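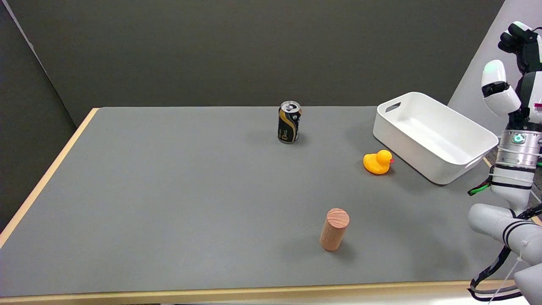
The test table with the can, duck, wooden cylinder and white bin.

Home | News | Projects | Downloads | Contact

Planner update: Skiso 2 is in use on the arm

October 20, 2020

The new version of Skiso, our motion planner, has replaced the old one on the table-top arm at Laltavano. It was merged into the main branch after a long spell of testing that began in July. Anyone who books time on the arm will now get it by default.

The main change is in how the planner treats things it is not picking up. The old version drew a plain box round every object and kept the arm out of all of it. That was safe, but it caused trouble with the bin. An open bin was handled as a solid block, so the planner would refuse to lower the fingers into it, and anything standing close to a wall of the bin could not be reached at all. A rubber duck beside the corner was enough to stop a run before it started.

Skiso 2 takes the shape from Nevum, our perception package, and keeps the walls and the open space apart. Small objects are still boxed, with a tighter margin. We ran 979 planned moves with the can, the duck and the cylinder set out in different places, and the planner gave up on 30 of them. Most of those had the duck pushed right up against the bin with the beak towards it. We are looking at whether a different grasp from above would help, or whether the arm should simply move the bin first.

Cans are still a weak point on the perception side. The bright metal top gives patchy depth readings, and Nevum sometimes places the rim lower than it is. For now the height is taken from the side of the can and the top is filled in. This works for upright cans. Cans lying down are not supported yet – please leave them out of your tests.

A few notes for users:

Planning files from the old version will load, but the margin setting has been renamed. Check it before you run anything.

The start pose is now with the hand raised, clear of the table. Scripts that assumed the lower pose need one extra line, and the change is given in the release notes.

Logs are saved in the Chamoun format only. The old text logs have gone. The viewer can step through a plan, show the boxes and walls as the planner saw them, and mark the point where it stopped looking.

There are 9 open issues on the tracker, none of which should stop normal use. If you find another, attach the log and the object list. A log without the object list can't be replayed.

Contact the Laltavano software group | Copyright 2020 Laltavano | Back to top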